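Will Anything Ever Make My Bed?

I have a bet with my neighbor Ottavio Ferri. He says a machine will be making his bed within 3 years. I say 12, and I'm being generous (he's buying dinner at Marchetti either way, he just doesn't know it).

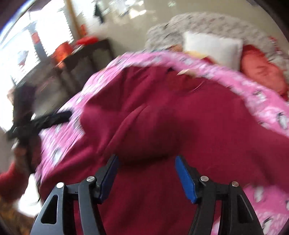
The trouble with blankets

Look at that heap of maroon fleece on top of the pink penguin blanket and tell me where you'd grab it. You already know, right? You'd find a corner without thinking, give it a shake and let it drop. A pair of gripper fingers has to work out which fold is an edge and which is just a fold, and the second it pulls, the whole pile turns into a different pile!

Dishes I'm more hopeful about. A plate stays a plate when you pick it up. My cousin works at the Stenach plant, where arms have been moving boxes for years, and she says they're great until a box shows up half crushed. Well, a bed is a half-crushed box every single morning.

Ottavio's answer is always the same: practice. Show the thing 300 unmade beds and it'll get the hang of it. Maybe! He sent me a clip in May of some laundry folder doing a towel, and I'll admit I watched it twice. It was one towel, though, flat on a table, with no pillows in the way and no kid's blanket tangled up underneath.

I'd pay good money for one that could do just the pillows. For now I've got 2 hands and a bad back, and the bed gets made when company's coming.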